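Kitchen Notes: Double-Bowl Sinks, In-Sink Racks and the Dishwasher

This website uses cookies to improve your experience. By continuing to browse you accept our cookie policy. Accept | Settings

A double-bowl sink set beside a dishwasher is a small work cell, and it performs well or badly depending on how the bowls are assigned. The notes that follow apply to the common layout of a drop-in or undermount stainless sink, a light countertop and a dishwasher in the same cabinet run.

1. Assign the bowls

One bowl is for washing and the other is for draining. The assignment may be changed between loads but should not be changed in the middle of one. Scrape and wipe plates before they reach the wash bowl. Grease left on the first plate transfers to every item that follows it.

A rack that stands inside the drain bowl keeps water off the counter entirely. Plates go in on edge, one per gap, all facing the same way. Mugs are drained upside down at a slight tilt, so that air can enter under the rim. A mug set flat on a solid surface traps moisture and will smell stale by the next morning.

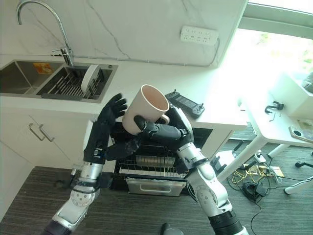

2. Load the lower rack from the back

Pull the lower rack out to its full travel before loading. Reaching over a half-extended rack is the usual cause of chipped rims. Fill the rear positions first and work toward the door. Plates stand in the tines with the eating surface turned toward the center of the machine, where the spray is strongest. Leave every second gap open for deep plates.

Flat trays and baking sheets belong along the side of the lower rack. A tray laid flat shields whatever is above it from the lower spray arm. Turn the arm by hand once after loading. If it touches anything, find the item and move it. 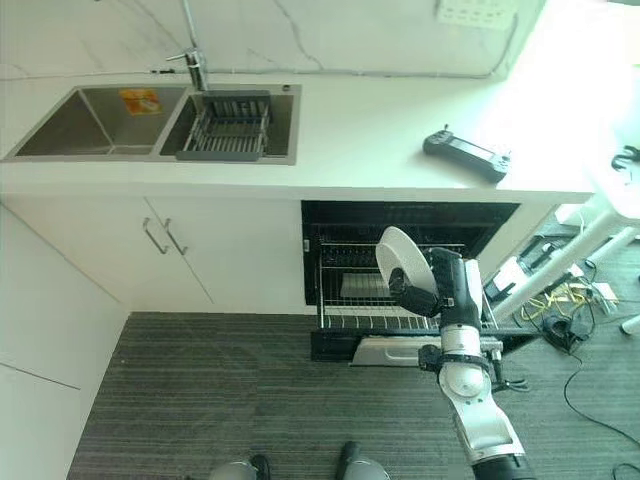

Cutlery goes in last. Forks and spoons are mixed within each basket section so that they do not nest, and knives point down. Plastic containers are kept to the upper rack and held down by something heavier where possible. After the cycle, open the door a hand's width and wait 12 minutes before unloading. Empty the lower rack first. Water held in the bases of cups on the upper rack otherwise drips onto dry plates.

3. Use an over-sink rack for small items

Rod racks that lie across the top of a bowl are useful for anything that would be lost at the bottom of a basket: sponges, bottle brushes, jar lids, strainers. The rods should rest on both sides of the bowl with no rocking. Skoltis and Lukow both sell roll-up versions. The Skoltis rods are closer together and hold small lids better; the Lukow rack is easier to rinse.

Sponges need air on all sides. Squeeze them out fully and leave them on the rods, clear of the bowl floor and clear of other sponges. Replace a sponge when it no longer springs back after squeezing. Wipe the end pieces and crossbars of the rack weekly, with attention to the joints between rod and plastic, where scale collects.
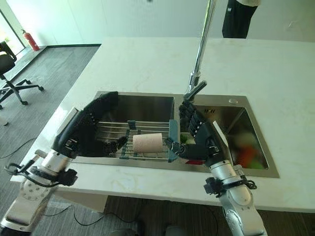

4. Descale and dry the steel

Hard water leaves a gray film on brushed steel. Wipe with white vinegar diluted 1:1, leave for 5 minutes, rinse, and dry with a cloth in the direction of the grain. Keep vinegar off natural marble, which etches on contact with acid. Tidimis sink paste is a workable substitute near stone, provided the label confirms it is acid-free. Do not leave steel wool in the bowl overnight, as the fragments rust and stain.

5. Check the slats and the corners

Slatted racks of any kind hold dust and dried splashes on the upper faces of the slats. A flat paintbrush clears them faster than a cloth. Work from the top slat down, then wipe the vertical rails. Streaks that remain are usually detergent residue and come off with plain warm water.

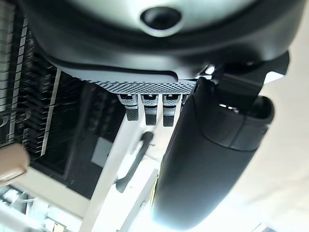
Byun: I would add the dishwasher filter to this. Mine had gone a whole winter without being opened and the plates came out gritty no matter how I loaded them. It twists out on most machines, and an old toothbrush is enough to clean the mesh.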